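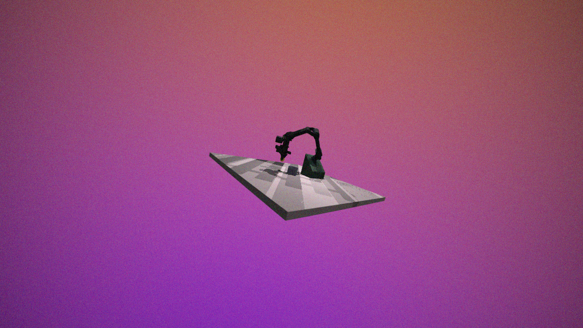

3.2 Simulation of the bench arm

The arm was assembled in a shared workshop over the winter, and most of the control work was done in simulation before any motor was powered. We modeled the arm, its base block and the bench top in Vastument and left the rest of the shop out. Walls, shelving and the legs of the bench do not affect the task and only slow the renderer down.

The task is the same one used in Section 2. A small cube is placed within reach, and the arm has to close on it, lift it clear of the surface and hold it. The start pose keeps the elbow high and the gripper pointing down, off to one side of the base (Figure 3). Lower start poses were tried in February and dropped after the forearm kept striking the bench on the first move.

Figure 3. Simulated arm and bench top with one cube between the gripper and the base. Rendered with a randomized background and surface pattern.

Background color, surface pattern and light direction were redrawn at the start of each episode. We did this because the light in the Tokcombe shop changes a great deal through the day, and an early policy trained on one fixed background failed as soon as someone opened the loading door. Image noise was added to the backdrop. In dim draws the cube can be hard to tell from its own shadow, and we kept those episodes in the training set.

Training used 3299 episodes, of which 602 were set aside for validation. Joint friction was taken from hand measurements on the built arm. The gear slop at the wrist was harder to measure and was set by trial until the simulated tip drifted as far as the real one did. The controller board is an Ekum, and its command delay was copied into the simulator as a fixed value. A variable delay would be closer to the hardware, but we did not have a clean way to log it.

Two differences from the built arm remain. The simulated bench is perfectly flat, while ours has a dip near the vise. The cable that runs along the forearm is also missing from the model, and on the hardware it pulls slightly when the wrist turns past its midpoint. Section 4 returns to the cable.

Last updated 3/19/20
Shares 14 | Comments 3

Comments

benchdog: Did you try randomizing the friction too, or only the visuals?

Author reply: Only the visuals for this version. Friction is fixed per joint.

mill_and_lathe: We had the same cable problem on ours. A loop of slack at the elbow fixed most of it.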